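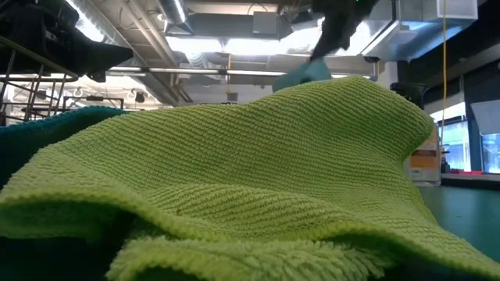

Marcela Urban wrote in to ask whether microfiber towels may be washed with the cotton kitchen towels, or whether they must continue to go in a separate load. The housekeeping office has received the same inquiry from residents of both Gruvdale and Prundent houses, and the answer is that they should be kept separate. Cotton sheds lint, and microfiber holds on to it through the rinse and the dryer.

The following arrangements apply in all shared laundry rooms from October.

Microfiber towels are to be washed in warm water with a small measure of liquid detergent. Fabric softener and dryer sheets should not be used, as both leave a coating on the fibers and reduce the amount of water the towel will take up. Bleach is also to be avoided. Residents who find that a towel has begun to push water across a counter instead of absorbing it may run it through one additional wash with no detergent at all. In most cases this is sufficient.

Towels should be dried on the low setting or hung on the rails provided. They should be removed promptly at the end of the cycle and folded while they are flat and smooth. Towels with a ribbed face and a looped underside are to be folded with the ribbed face outward, so that the loops do not catch on shelf edges or on one another. The standard fold is in half lengthwise and then in thirds.

Colors are to be kept together on the shelf. Lime green towels are for kitchen counters and tables, and teal towels are for bathrooms. Any towel that has been used on floors should be placed in the marked bin and should not be returned to the shelf with the others.

The Grallach linen room holds 42 spare towels for exchange. Worn towels may be brought to the counter between 9 a.m. and noon, with a limit of 2 per household at each visit. Towels that are no longer fit for kitchen or bathroom use are cut down for the workshop at Trnka House.

Further inquiries about laundry may be left in writing at the housekeeping office.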